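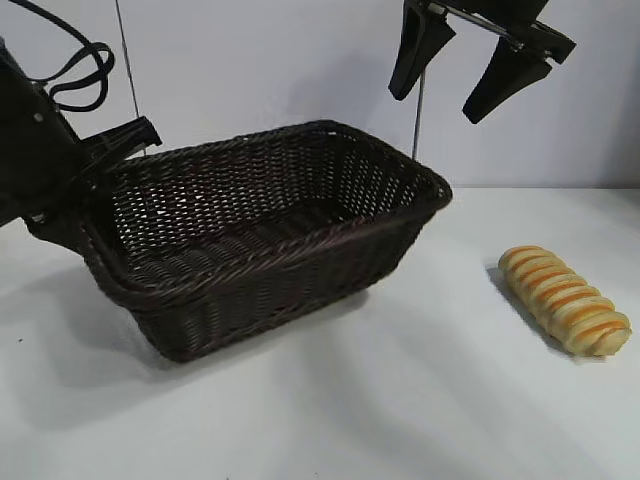 Can the whole batch be made the night before without the rolls going flat, a reader asked under my old dinner roll post in February, and does the freezer wreck them? Yes to the first one, no to the second, as long as you stop at the right moment. I typed out such a long reply that I figured it should get its own page, so here we go!

Make-Ahead Twisted Rolls

I make these for every big dinner at our house and I've been tinkering with them since we moved to Tustismont, where the kitchen is freezing in the morning and boiling by suppertime. If your kitchen is more reasonable than mine you'll have an easier time of it.

What you need

1,000 grams bread flour (I buy Ukum, but any bread flour is fine)
600 grams whole milk, lukewarm
2 eggs, plus another for brushing
100 grams soft butter
80 grams sugar
18 grams salt
10 grams instant yeast

Please weigh the flour. I know, I know, I held out for years with my measuring cups. I finally got a cheap scale from Lashari, the kitchen shop by the bus station, and my rolls got better that same week. Cups of flour are all over the place depending on how hard you scoop, and in a batch this size it adds up.

Mixing

Stir everything except the butter together in your biggest bowl until there's no dry flour left. It'll look like a mess. Cover it and go do something else for twenty minutes (dishes, in my case). Then work the butter in a piece at a time. With a stand mixer that's eight to ten minutes on low. By hand it's more like fifteen and your arms will know it – a small mixer may not have room for a batch this big, so split it if yours starts straining.

You want a dough that's soft and a bit tacky but comes away from the bowl. If it's really sticking, wait five minutes before you add flour. I've ruined more rolls with panic flour than with anything else.

First rise

Cover the bowl and let the dough rise until it's puffy and close to double. In my kitchen that can be one hour or it can be two and a half, so go by the dough and ignore the clock.

Shaping

Turn the dough out, cut it in half, and cut each half into 12 pieces. They come out just under 80 grams each, but don't fuss over a gram or two. Roll each piece into a rope as long as your hand and forearm feel like making it – mine are usually ten inches. If the rope shrinks back, set it down and start on the next one. By the time you come back around it'll have relaxed.

Fold the rope in half, twist the two strands over each other three or four times, and pinch the ends hard. Harder than you think! A lazy pinch opens up in the oven. Lay them on lined baking sheets with the pinched end tucked under.

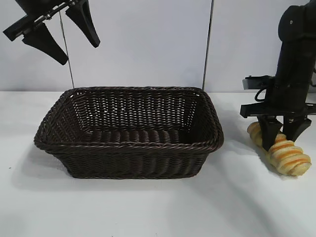

Now for the night-before part. Cover the sheets loosely with oiled plastic wrap and put them straight in the fridge, before the second rise. They'll creep up slowly overnight. Next day, take them out and leave them on the counter until a gentle poke leaves a dent that fills in slowly. From cold that's usually an hour and a half for me. I wouldn't leave them in the fridge past noon the next day, they start to taste a little boozy.

Baking

Heat the oven to 375. Brush the tops with beaten egg, getting down into the grooves, and bake 18 to 20 minutes until they're a good deep gold. My Brudwood oven runs hot on the left side so I turn the sheets halfway. Pull them when the middle of a roll reads 190 if you have a thermometer.

Freezing

Bake them first. I've tried freezing the shaped dough and it's okay, but some come up lopsided and I'd get mad about it. Baked rolls freeze beautifully. Cool them all the way, bag them with the air squeezed out, and they're good for a month, longer if you're not picky. Reheat from frozen at 325 under foil, ten to twelve minutes, then take the foil off for the last couple.

A few leftover notes

Two percent milk works. Skim is a bit sad.

I have 1,000 opinions about toppings but flaky salt is the one I keep going back to. Put it on right after the egg wash so it sticks.

Day-old ones split and toasted make very good ham sandwiches.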